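marchuk-tea-table
README

Hello, and thank you for looking in. What you have found is the tea table part of the Marchuk household collection, a gathering of pictures and short written notes on the ordinary business of having a hot drink and then putting the wrappers away afterwards (which, if your house is anything like mine, is the part that gets left until the evening). I started it because I wanted good pictures of small, crumpled, see-through and shiny things, and those are awkward to come by. There are 4,000 pictures in all, and 500 of them have a written note to go with them.

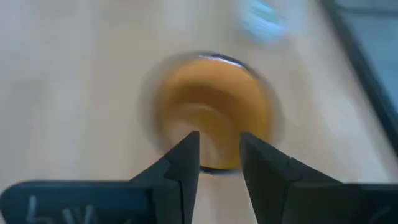 Glass cup on the table, from straight above.

The table is a pale wooden one, with a grain you can see and a shine that picks up whatever light is going. It stays the same all through this part, so if you are comparing one picture with another you can take the wood as your starting point. The drink things go on it first, then the clear pots, and last of all the papers, put down wherever they happen to land. Please don't read anything into where they fall!
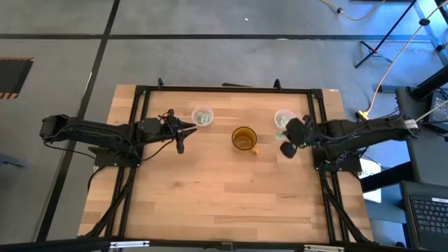

Category: Kitchen and table / Small tidying

The job itself is a humble one. Loose papers go into a clear pot, and the mug is left in peace in the middle. Idrisa Were wrote most of the notes and has kept to plain words, so you will find "mug", "pot" and "wrapper" and very little else. We did argue for a while over "pot" against "tub" and "cup", and in the end I let Idrisa have it, though you will still meet a stray "tub" in the older notes.

The wrappers are a pale green. Some are flat, some folded and some thoroughly scrunched, and a scrunched one can look remarkably like a bit of cloth or a leaf when it is small in the picture.

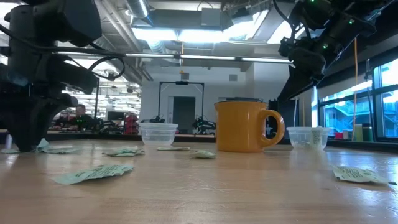
Page last changed: October, mid-morning

If you only want a taste, the folder called "first-100" has 100 pictures chosen to show the mixture, blurry ones included. I have left the blurry ones in the main folders too. Sunlight on the wood can wash out a paper that lies close to it, and the clear pots very nearly vanish from certain sides, so do look twice before writing to tell me a note is wrong.
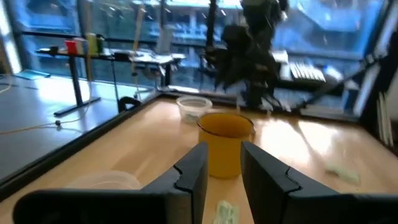

When a note really is wrong, though, I would love to hear of it. Send me the picture's name and the wording you would prefer, and I will put it right in the next copy that goes up on Hostitz. The notes are kept in one plain text file, a line to each picture, and anything in square brackets is Idrisa being unsure.

The Gellari part, with the plates and spoons, has its own README and uses "bowl" where we say "pot".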